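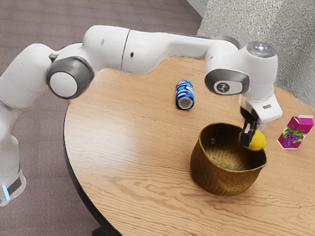 Anca Pană had packed hampers at Fombridge for 23 years before the arm came. It arrived in February, and by the end of that week it was putting lemons in baskets.

She was told to watch it. That was the new job — she had a stool, a tablet and a button. If the arm dropped something she pressed the button and wrote down what it had dropped.

Before, there had been four of them along the bench. They talked about their mothers and the buses, and the hampers got done. Now the other three were over at Larura, on the returns desk, and Anca ate her sandwich by the window.

"Does it know which end goes up?" she asked the man from Kurup, who had come to set it up.

"Of a lemon?"

"The stalk end. You want it showing. It looks fresher."

He wrote that down, and she was surprised that he did.

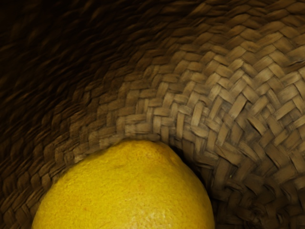
Fombridge Hampers — Packing Department, Bench 3

After that he asked her other things. How did she know when a basket was too full? Why did she put the fruit in first? She had never had to say any of it out loud. She found she could answer if she moved her hands while she talked, so he let her stand at the bench and do it, and he took notes beside her.

In the evening she told her husband she was teaching it.

"Are they paying you for that?" he said.

She asked the next morning. The supervisor went away and came back with a form, and when the form came through it was worth an extra 290 a month. She rang the others at Larura to tell them. They were pleased for her, but the call was short.
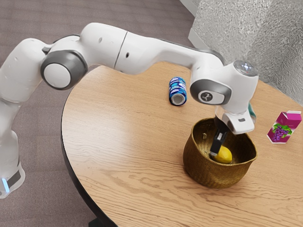 One lemon, one basket, mid-morning.

By summer she didn't press the button much. She had stopped looking at the arm all the time and started listening to it instead, the way you do with a kettle. When it paused for too long she looked up.

New people came round to see it. They stood behind her stool and asked things, and she got used to answering.

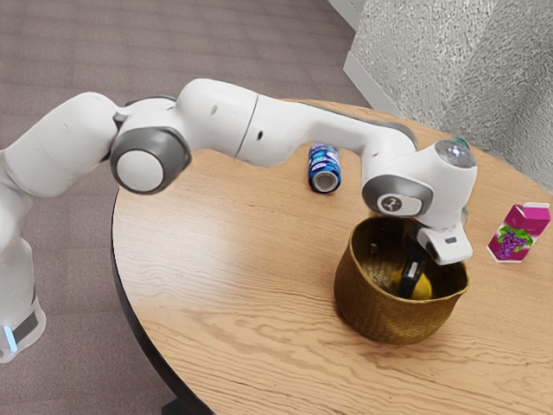 What happens to you when it can do the lot?

They've said I'm on until the spring, and after that I'll ask again.

She went back to the tablet. There were 1407 baskets on the order, and the arm had started on the next one.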